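Reflexion von Markierungen bei Nässe

Im November habe ich mich wieder mit der Nachtsichtbarkeit von Fahrbahnmarkierungen befasst. Auslöser war ein Vortrag von Naa Odoi, die bei Antwi Prüfverfahren betreut.

Weiße Farbe allein wirft Scheinwerferlicht diffus zurück, also überwiegend nicht zum Fahrer. Deshalb streut man Glasperlen in die noch frische Schicht. Sie müssen gut zur Hälfte eingebettet sein: Sitzen sie zu hoch, brechen sie aus, sitzen sie zu tief, bleiben sie wirkungslos.

Auf meiner Teststrecke in Otavell ergab die Trockenmessung 237 mcd pro Quadratmeter und Lux. Mit Wasserfilm fiel der Wert auf einen Bruchteil. Gemessen habe ich an 5 Punkten, je 3 Wiederholungen, Ausreißer verworfen.
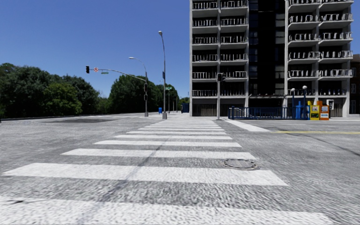 Strukturmarkierungen schneiden bei Regen besser ab, weil die Erhebungen aus dem Wasserfilm ragen. Sie verschmutzen allerdings schneller. Der Hersteller Matometti nennt bis zu 4 Jahre Standzeit, ohne Angabe der Verkehrsbelastung. Damit lässt sich wenig anfangen. Die Rohdaten lade ich am Samstag hoch.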